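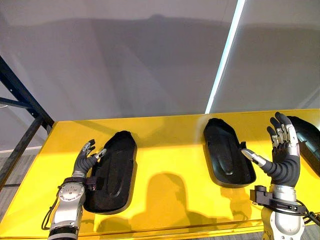

Will the Devadiga series be delivered inside the approved budget?

On current spending it will, provided the two remaining episodes keep to the 22-page script limit agreed in the grant.

Progress report: Devadiga, television drama, season one
Submitted to the Jollthorpe Screen Fund by Prastivetti Pictures
Reporting period ending Sat 3 May

1. Production status
Principal photography is complete on eight of ten episodes. Episode nine is in its second week of shooting. Episode ten has a locked script and a confirmed location, and its shooting schedule went to department heads on Thursday. Night exteriors for episode seven were moved indoors after the street permit lapsed, which cost one shooting day. The day was recovered by combining two court scenes.

2. Cast
The lead contract has been extended by 15 days to cover pickups. The supporting role of the aunt was recast before episode four, and her two short scenes in episode three have been reshot with the new performer. Payment to the original performer was settled under the cancellation clause and appears under line 10 of the cost sheet. All minors' working hours were logged and are within limits.

3. Post-production
Picture lock has been reached on episodes one through five. Running time is 45 minutes per episode excluding titles. Episode two is still over by a little more than a minute — the editor proposes removing the train station flashback, and we agree. Color grading has started on episode one. The composer has delivered the main theme and the cues for three episodes.

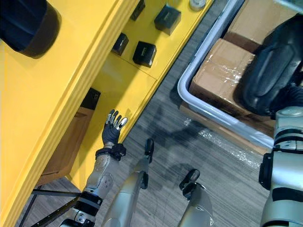
Dinesh Kulkarni asked that the flashback stay in, on the grounds that viewers will otherwise have no reason to care about the brother's return in episode six. He would accept a shorter title sequence in exchange. We have asked for a second cut of episode two on that basis and will send both versions for comparison.

4. Publicity
The first trailer is finished and awaits approval from the broadcaster. Press interviews with the lead are limited to the series itself, as set out in the publicity rider; questions about family matters are declined in writing beforehand. The poster credit order was disputed by one agent and has been resolved.

5. Requests to the fund
We ask for approval to move the unspent travel allowance to sound mixing. The total grant does not change. Cherry Mae Marquez holds the revised cost sheet and will supply it with the signed cast amendments. The next report is due on delivery of episode nine.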